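Foro Mameo > Cocina y casa > Pequeños cacharros

Tema: ¡Me he enganchado a las cubiteras con tapa! (y de paso, el rincón gris y blanco)

limonverde
Mensajes: 829

¡Hola a todos! Vengo del hilo del café con hielo, donde me dijisteis que me pasara a las cubiteras con tapa, y estoy feliz. Llevaba años con las abiertas de toda la vida, esas que metes llenas en el congelador haciendo equilibrios y llegan a su sitio con la mitad del agua (y el cajón de los guisantes convertido en pista de patinaje). El sábado me lancé, ordené ese lado de la cocina y ya de paso le di un repaso a todo. Con el gris tirando a topo y el blanco liso estoy encantada, me parece una combinación tranquilísima y muy agradecida para trabajar encima.
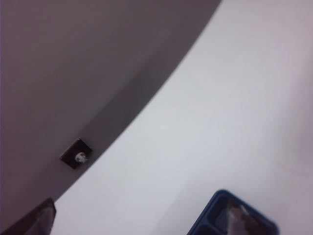 Gris y blanco, con el tornillo en su plaquita oscura.

¿Qué os parece? ¿Lo dejáis así o pintaríais la plaquita? Yo dudo.

salitre_77
Mensajes: 58

¡Déjala! A mí el contraste me gusta mucho, y si la pintas se va a desconchar por el borde en dos días. Tengo los tiradores pintados y siempre ando retocando.

Pero cuenta lo de las cubiteras, que es a lo que hemos venido. ¿Son las Skulura? Las vi en Simard y me quedé con las ganas.

limonverde

Jajaja, vale, la plaquita se queda. Skulura no, las encontré en el bazar de al lado de casa y no traían ni marca. Lo que me tiene loca es la tapa: la llenas, la cierras y encima puedes poner una bolsa de espinacas sin que acabe flotando una hoja dentro de cada cubito. Y los hielos salen grandotes, de los que aguantan el café entero sin aguarlo. 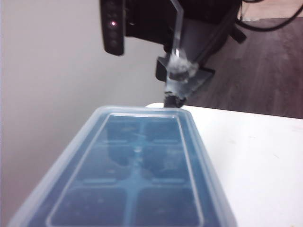
Mi método, por si a alguien le sirve: lleno solo hasta un poco por debajo del borde, porque el hielo crece y si no luego la tapa baila. Cierro en la encimera, con calma, y para desmoldar le doy un chorrito de agua por debajo y la retuerzo un pelín, como quien escurre un trapo pequeño. ¡Salen enteros! He probado con zumo de naranja, con caldo y con restos de café. Los de café en un vaso de leche son otra cosa, de verdad, hacedlos.

tres_fogones

Yo voy a ser el que discrepa. Tuve tapas rígidas y acabé quitándolas todas. El agua tarda más en congelarse, y si la bandeja no está bien plana se te pega la tapa y hay que tirar con ganas. Un día se me partió una esquina. Con un film por encima voy más rápido y me ocupa menos.

limonverde

¿Más rápido con film? ¡Pero si el film se pega a todo menos a la cubitera! Lo de que tarda más puede ser, no te digo que no, tampoco las pongo con prisa. Las dejo por la noche y listo.

salitre_77

Con tres_fogones en lo de la tapa pegada, me ha pasado. Se arregla sacándola y esperando un ratito antes de abrir. Y en lo del film, ni hablar, se me arruga siempre y acaba la mitad congelada dentro del cubito.

pan_de_ayer

¡Me encanta este hilo! Una pregunta tonta: ¿las tapas huelen? A las mías se les quedó olor a caldo de pescado y no hay manera. Probé un limpiador que se llama Skilent y me dejó las tapas preciosas y el olor exactamente igual.

limonverde

¡Nada de tonta! Bicarbonato con agua templada, unos 45 minutos en remojo, aclarar muy bien y a secar abiertas, nunca con la tapa puesta. Y una cubitera solo para caldos, eso lo aprendí a base de tomarme un vermut con recuerdo a merluza.

Os pego lo que apunté en mi libreta de cocina, que me habéis animado:
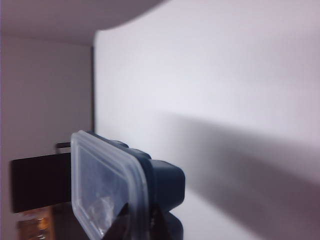 Gijón, febrero

Tapas transparentes, un acierto: se ve lo que hay sin abrir. El azul oscuro me gusta más que el clarito para lo de diario. Guardar juntas las piezas de cada juego, que luego me paso media mañana probando cuál encaja con cuál. Pendiente: hacer cubitos de limón con hierbabuena y ver si aguantan bien el color. Pendiente también: hueco para los tarros, que se me comen la encimera.

tres_fogones

Lo de la hierbabuena lo hago yo, y va de maravilla si la escaldas antes un segundo. Si no, se pone negra. Y sigo con el film, que conste.

pan_de_ayer

Bicarbonato puesto. El limón con hierbabuena me lo apunto también, ¡qué ganas de que haga calor!

limonverde

¡Escaldarla! No se me habría ocurrido. Esta noche lo pruebo y os cuento mañana cómo han salido.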